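Part-Time Events and Bookings Assistant, Feltberg Hall, Stodton

Posted March 14, 2019

Feltberg Hall is looking for a part-time assistant to help run the least glamorous and most heavily booked building in Stodton. We host weddings, blood drives, two rival quilting guilds, a tango night, and a monthly model railroad meet that has outlasted three managers. You would be the person who makes sure they don't all turn up at the same hour. It has happened. The quilters won.

The job is 20 hours a week, mostly afternoons, with two Saturdays a month. Pay is hourly and depends on experience. It will not make you rich, but you can have all the leftover sheet cake you can stand.

What you'd be doing

Answering the phone, which rings. Answering email, which people send right after they've phoned. Keeping the bookings calendar in order, taking deposits, and showing people the main room while they ask whether it could be made to look bigger. It seats 200 for a lecture and 158 for dinner, and the fire marshal is not open to persuasion on either number.

On event days you'd unlock, set out chairs, find the other extension cord, and be pleasant to the band. Afterward you'd walk through with the renter, check the kitchen, and lock up. Caterers leave things behind. There is a shelf for this, and a log, and the log is now the longest piece of writing the hall has produced.

You'd report to Cremilda Fontes, our manager, and share an office with Thabiso Adams, who handles the accounts and would like the window kept shut.

The kitchen

Part of the job is keeping the serving kitchen ready for the next group. That means counters wiped, trays stacked by size, and the coffee urn emptied by someone who remembers it exists. Renters do their own cooking and are supposed to do their own cleaning - please note the word "supposed." You don't need to cook. You do need to be able to tell a stranger in a nice suit that he still has dishes to do.

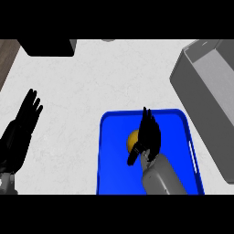
What we're looking for

Someone organized, or at least someone who writes things down. You should be fine with a spreadsheet and able to carry a folding table without narrating it. Spanish or Portuguese would be a real help. Event experience is welcome, and so is having raised teenagers or waited tables. A driver's license is useful for the bank run.

How to apply

Send a resume and a short note to Cremilda Fontes at the hall office, or drop them off in person any weekday after noon. In the note, tell us about a time two people wanted the same thing and you had to sort it out. Half a page is plenty. We'll call everyone we want to meet and write to everyone else - slowly, but we do it.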